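3.2 Materials and procedure

The word reading task was built from 24 target words, all of them regular in their spelling and all taken from the Tanner word lists for the second year of schooling. Each target appeared once in its correct form and once with its inner letters rearranged, the first and last letters being left in place. Words of fewer than four letters cannot be rearranged in this way and were left out. So were words whose rearranged form made another real word (for example, trail and trial), as a correct reading of the one could not be told apart from a misreading of the other.

Rearranged forms were sorted into two sets. In the near set, only two neighbouring letters changed places (garden, gadren). In the far set, at least one letter moved by two or more places (garden, gedarn). The two sets were matched for length and for how often the words occur in the Jilora corpus of children's books. Vowel letter teams such as ea and oa were kept whole in the near set but could be split in the far set – a point we return to in Section 5.

Children were seen one at a time in a quiet room at their own school. Words were shown singly, in lower case, in the typeface used in the school's own reading books. Each word stayed in view until the child answered or until 4 seconds had passed, after which the next word was shown. No feedback was given during the test.

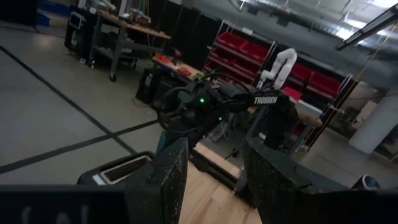
Figure 2

An answer was scored as correct only if the whole target word was spoken. Sounding out followed by the correct blended word was scored as correct and marked separately. Sounding out without a blended word was scored as wrong, as were answers that shared only the first letter with the target. Where a child gave two answers, the second was taken.

The same words were also set in short sentences, one target to a sentence, with all other words spelt correctly. The sentence task was given after the single word task, with a break of about 20 minutes between them. This fixed order has an obvious cost, in that children had already met the targets once. We accepted it because the opposite order would have let sentence context help with the single words, and it was the single word scores that bore on the main question.

Decoding skill was measured with the Lultodico nonword test, given on a separate day by a different tester. The test asks the child to read aloud made-up words of rising difficulty, and so gives a score that does not rest on stored knowledge of whole words. Raw scores were used throughout, as the published age bands are too wide for a sample drawn from a single school year.

The spoken answers were recorded and typed up at Ronosden. Any answer that could not be made out on the recording was treated as missing – it was not counted as an error – and the child's score was worked out from the remaining items.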